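Home Essays Kitchen & Laundry About Contact

In Praise of the Space Under the Stairs

By Meenakshi Pandey
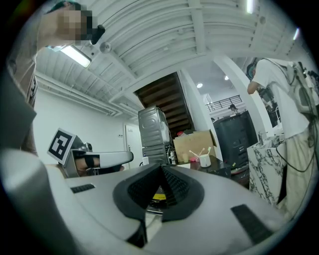
I love the space under a staircase more than any other part of a building, and I will happily argue for it with anyone who wants to put a wine rack there. It's the one corner where the ceiling does something interesting! A flight of dark brown steps going up on the diagonal leaves a big wedge of air below, and what I'd put in that wedge is the hard-working stuff: a stainless steel stack that looks like a washer and dryer, a small white bottle next to it, a cardboard box with the flaps open. I could look at that arrangement all day. The staircase goes up, the machines go up, and the leftover triangle takes the box.

My friend Pao-chu Yip thinks I'm wrong about this. She lives in Podevstead, in an apartment with a proper laundry room (door, shelf, folding counter, the works), and she says washing belongs behind a door. I've used that room. It's lovely, and I forgot a load in it until Thursday.

When the laundry is out where people walk, you remember it. You pass it on the way up and again on the way down, and you throw the towels in while you're talking to somebody. I moved mine under the stairs in August, and the whole job got smaller. It used to be a trip to the basement with a basket on my hip, and now it's three steps from the kettle.

Measure first, though, and measure at the low side of the slope. My stack is 30 inches deep with the hose on, and I had forgotten about the hose completely, so the first attempt stuck out into the hall and caught everyone's elbows. I also paid $109 for a sliding panel to hide it all, and that's been leaning against the garage wall ever since. I like seeing the thing!

And please leave the open box alone. Every house needs one spot where a box can sit with its flaps up for a few days, half dealt with, and under the stairs is the kindest place for it. Mine currently holds 40 clothespins, a lamp cord and one very good scarf that I keep meaning to wash by hand. Maybe tonight, after dinner, if Pao-chu doesn't call first to tell me about her folding counter.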